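Category: Kids' Furniture > Bookshelves > Closed tickets

Ticket 662 – Small bookshelf, top shelf board sits unevenly
Opened: 24/07/2025
Product: Henby children's bookshelf, yellow side panels, pink top shelf
Status: Closed

Customer reports that the top shelf rocks when a book is put down on the left half. The unit has been in use for over 39 weeks. All screws were tightened at assembly and none are missing. The lower compartment is fine.

Asked the customer to clear both levels, put the books on the floor mat and check the two pegs under the left end of the board.

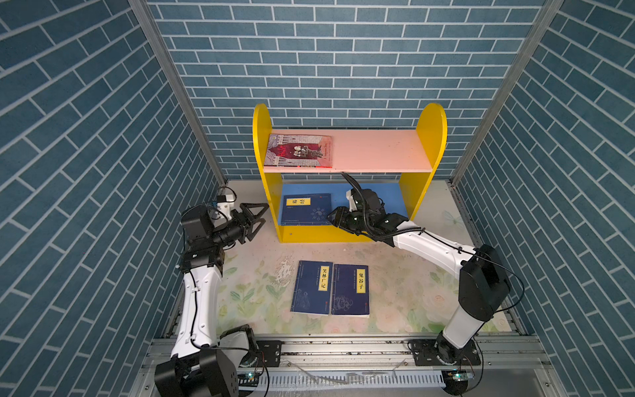

Customer has four books on this unit, three with dark blue covers and one paperback, and lays them flat. That is fine for this model. The load is well under the limit, so weight was ruled out.

Customer wrote back: one peg on the left side was only halfway in. Told them to lift the board, press the peg in by hand until it stops, then lower the board and try it with one book before loading the rest.

Second reply – board no longer rocks. The surface is a little worn but the customer does not want a new one. Sent 2 spare pegs anyway. No return needed.

Recent tickets
Plornden toy chest – lid hinge squeaks
Lorente step stool – missing foot pads
Jikis wall rack – wrong screws in bag
Henby bookshelf – base rail scratched on delivery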